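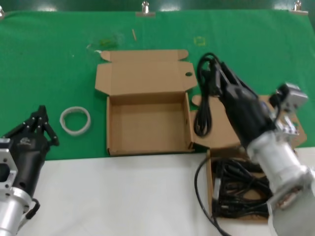
Cable boxing, robotic hand on the right arm

zistex66: Finally got the Prendar hands on both arms and I'm loving them! Coiled cords are a nasty test – they sag and snag on everything.

furnano_fan: Nice, but I'd still take a parallel jaw for cable. Fewer joints to tune.

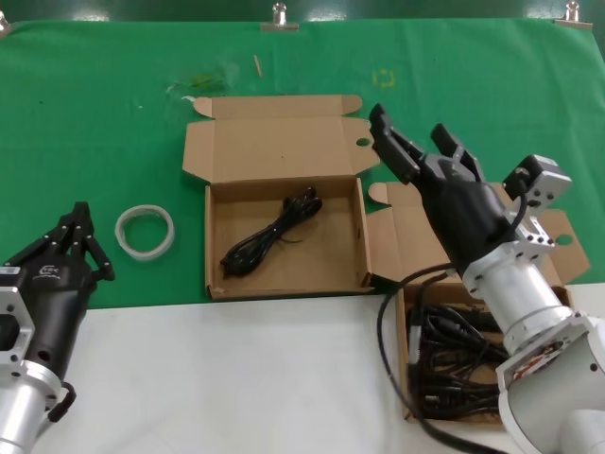

zistex66: I ran parallel jaws for 2 months and they pinched one strand and left the rest behind. The extra fingers are worth the tuning.

Nicanor Iglesias: Not sold. What controller? 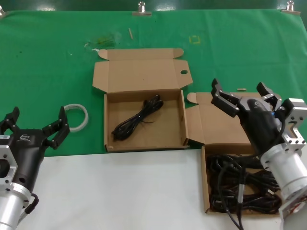

Nicanor Iglesias: I'm on a Cao and finger timing drifts after nearly 2000 cycles.

zistex66: Same one! Will log it.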